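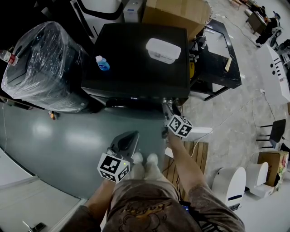

Una empresa puede pertenecer a muchas personas a la vez. Para repartirla, se divide en partes iguales llamadas acciones, y quien tiene una acción es dueño de una parte de la empresa. Imagina que la empresa es una mesa cuadrada y negra, como la de la fotografía, y que trazamos líneas de tiza sobre ella hasta formar casillas del mismo tamaño. Cada casilla es una acción. La mesa mide lo mismo antes y después de dibujar las líneas.

¿Qué es un dividendo?

Cuando una empresa vende sus productos, recibe dinero. Con ese dinero paga los materiales, los sueldos, la luz y los impuestos. Lo que queda después de pagar se llama beneficio. La empresa puede guardarlo para comprar máquinas nuevas o puede repartir una parte entre sus dueños. El dinero que se reparte es el dividendo.

Todas las acciones de la misma clase cobran la misma cantidad. Por eso, una persona con diez acciones recibe diez veces más que una persona con una sola.

Un caso con números

Histell fabrica sensores de temperatura para frigoríficos. Está dividida en 1.000 acciones. Natanael Frota tiene 349 y Abdelilah Fawzy tiene 398. Las demás pertenecen a otras personas. Para saber cuántas son, se suman las dos primeras cantidades y se resta el resultado de 1.000:

349 + 398 = 747
1.000 - 747 = 253

En agosto, la empresa decide pagar un dividendo de dos euros por acción. El cálculo es una multiplicación:

Natanael: 349 x 2 = 698 euros
Abdelilah: 398 x 2 = 796 euros
Los demás: 253 x 2 = 506 euros

La suma de las tres cantidades es 2.000 euros. Ese es el dinero que sale de la caja de Histell. Después del pago, la empresa tiene 2.000 euros menos, y cada dueño conserva las mismas acciones que tenía.

¿Quién decide el dividendo?

En Histell, los directivos hacen una propuesta y los dueños la votan en una reunión llamada junta de accionistas. Cada acción vale un voto. Las normas cambian un poco de un país a otro, pero en muchos lugares el procedimiento es parecido.

¿Se paga siempre?

No. Una empresa puede ganar dinero y no repartir nada. Eruditz, que diseña chips para calculadoras, guardó todo su beneficio durante tres años para construir un laboratorio. Sus dueños no cobraron dividendo en ese tiempo. También puede ocurrir que una empresa tenga pérdidas, es decir, que gaste más de lo que ingresa. En ese caso es frecuente que el dividendo se reduzca o desaparezca.

Además, el precio de las acciones sube y baja. Si una acción costaba 90 euros y ahora cuesta 85, un dividendo de dos euros no compensa toda la bajada: faltan tres euros.

Palabras para recordar

Acción: cada una de las partes iguales en que se divide una empresa.
Accionista: persona que tiene una o más acciones.
Beneficio: dinero que queda después de pagar todos los gastos.
Dividendo: parte del beneficio que se reparte entre los accionistas.
Junta: reunión en la que votan los accionistas.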